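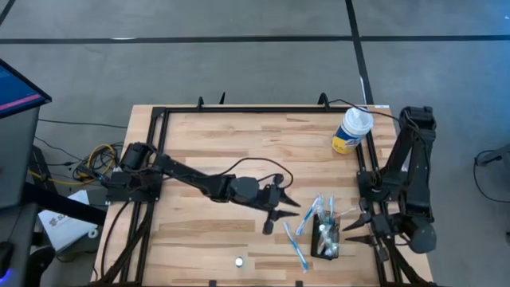 Chapter 4 is where I stop talking about motors and start talking about mess. Can a machine tidy up after you yet? My favorite test is small stuff, the kind you scoop off a bathroom shelf without looking. Toothbrushes poking out of a mesh-rimmed basket, a couple more lying on the wood at odd angles – easy for you, a real headache for two arms with two fingers each.
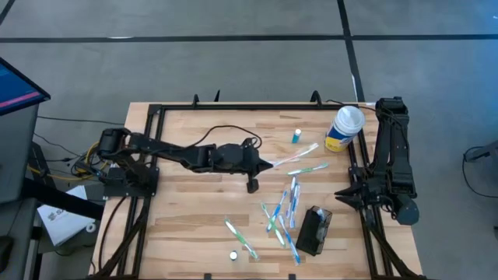
Figure 4.1 Loose toothbrushes, a basket and a pair of arms.

My old lab partner Adhiambo Chege says chores are hard for robots since every pile is new, and I think she's right. 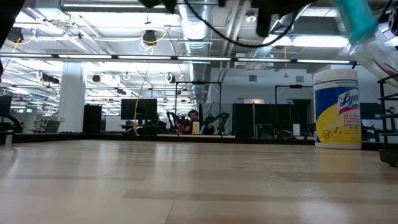 Wiping down is a chore too, and we'll get to it in a later section. Grabbing a canister of wipes like the Lysol one on this table is fine. Pulling out one sheet? Ugh!
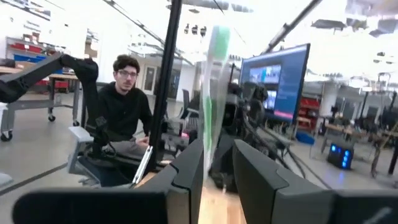

Grip is our first topic, so keep some packaging handy as you read. Clear plastic like the stuff between these fingers is shiny and slick, and cameras hate it. Try Exercise 5 with oven mitts on.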